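The Wollik Countertop Keg Tap

If you've ever brought home a growler from your favorite taproom and found it flat by the second evening, you'll understand why we at Grondetti got so attached to this little tap. The Wollik holds one mini keg, keeps it cold, and pours a proper glass of ale or lager with a nice soft head on it (a little practice helps, and practicing is no hardship!).

We first stocked it one December as a gift item and sold out, so now we carry it all year long. It comes in slate or cream, with a drip tray, two cleaning brushes and a pack of 9 gas cartridges. The cord is 6 feet long, which reaches most kitchen outlets without any fuss.

Friends of the shop often ask whether it suits stouts. It does, though we'd turn the pressure down a notch and let the glass settle before topping it up.
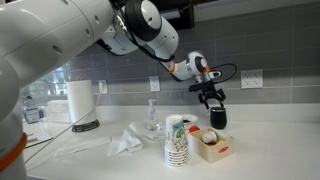 Cleaning takes a few minutes between kegs. Run warm water through the line, follow it with a capful of Cluvik line rinse, then warm water again until it runs clear.

Price: $497
Refurbished, when we have one: $153 off
Item: Wollik Countertop Keg Tap
Fits: Wolde mini kegs and most standard mini kegs
Kegs and beer sold separately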